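Burkano Course Recorder for Training Rooms

The Burkano keeps the sound and slides of your workshops in one place, so that educators who missed a session can follow it later. It was designed with early childhood centers in mind, where half of the team must always stay with the children. One person starts the recording with the large button and after this there is nothing more to do.
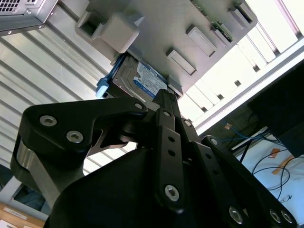 Recordings are saved inside the unit and not on the internet, as many centers asked us for this. Each educator gets a personal code and sees only the courses which the director has opened for her. Storage is a normal 3.5-inch hard disk drive, the same size as the one held against the gray plastic drive-bay panel, so your computer shop can supply a replacement. After a change of drive, please restore your course list from the menu before the next workshop. Victor Urio, our trainer in Nyamweya, gives this lesson by telephone at no cost.

Attendance lists are made automatically. The certificate page prints the name of the educator, the title of the course and the hours completed. You can add your own logo.
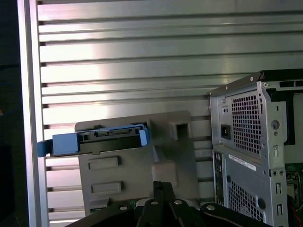 Gray drive cage bracket, with silver slatted panel behind.

What is in the box
Burkano recorder, order number 3305
2 table microphones
Power cable
Printed guide by Nyokabi Okoth, 45 pages

Up to 30 educators can have a code. For larger groups, please ask for the Zultetti license, it is installed on the same unit.

Orders received before the end of November include one introduction lesson for directors. Write to Rehema Obura at the Tumham office and mention how many rooms you use for training.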